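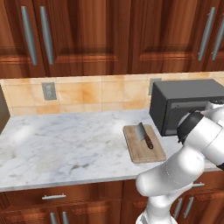

Reddish-brown doors, long bar handles and warm beige tile.

We drove out to the Skurell cabinet works open day on Tuesday, and oh, what a lovely morning – sawdust, coffee and five kinds of stain to sniff! The tour ran almost two hours (I dawdled).

We use cookies. OK

Recent:
Allotine Garden Fair
Dollby Mill by Bus

Comments
bashir_fan: Did they let you try the sander?
mopsy4: Going in January, thank you!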